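Everyone's sharing the Follmont running back's stat line this morning like it settles something. 1,150 yards on the season, school record in sight. I watched every snap he took and I have questions.

Start with the schedule. Grela has given up big rushing days to everybody. Rendum was playing two freshmen at linebacker by the second quarter. You don't get to throw those games out, but you don't get to build a trophy campaign on them either.

Then look at when the yards came. Against Iyamu, the only defense on the list that can tackle, he had 17 yards at the half. He got going once they were up three scores and the Iyamu starters had their helmets off.

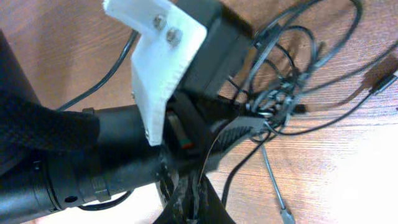

So is he any good?
He's a good college back with great blocking, and the left side of that line deserves half the headlines he's getting.

Go back and watch the 60-yard run everyone keeps posting. The left guard pulls, flattens the end, and gets a piece of the safety too. I could've made 20 on that play, and I have a bad knee.

The coaches are feeding this, by the way. Fourth quarter against Rendum, game long over, and he's still taking handoffs up the middle. Why? What did that drive do for the team? They wanted the number.

A few of you have sent me the quote from Digby Ellery, their offensive coordinator, about how the kid "wears people down." Maybe. Tired defenses do give up yards late. So do defenses full of backups, and I'd like someone on the broadcast to mention which one we're looking at. 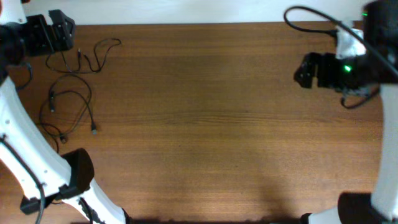 Huia McAlister
College football writer, film watcher

Back to it, because my replies are a mess. No, I don't hate Follmont. I picked them to win the division back in August, when most of you were laughing at the idea. They're a solid team that runs the ball well.

What I don't buy is the passing game everyone says will "open up" when it has to. Open up how? They've got one receiver who scares anybody, and the quarterback stares at him from the huddle on. Iyamu dropped two easy picks on the same route.

And the defense keeps getting a pass – pun half intended – for all those points after halftime. People call it garbage time. Funny how late yards count for the running back and late points don't count against the secondary.
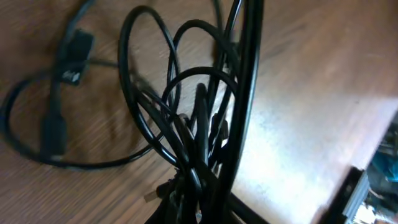 Same with third down. They're fine when it's third and two and they can pound it. Put them in third and nine and it's a draw play or a prayer, and they punt. That has hardly mattered so far, as they've barely trailed.

Someone asked what would change my mind. Easy. Twenty carries against a healthy front seven, in a game that's close in the fourth. Get me 100 yards there and I'll post an apology and pin it.

Their playoff case is the same argument with bigger words. A nice record against teams that are mostly at .500 or worse, one decent win at home, and a lot of highlight clips. I'd have them in the conversation and no higher.

Next up is Grela again, on the road this time, and he'll probably go for 200. Please don't send me the clip.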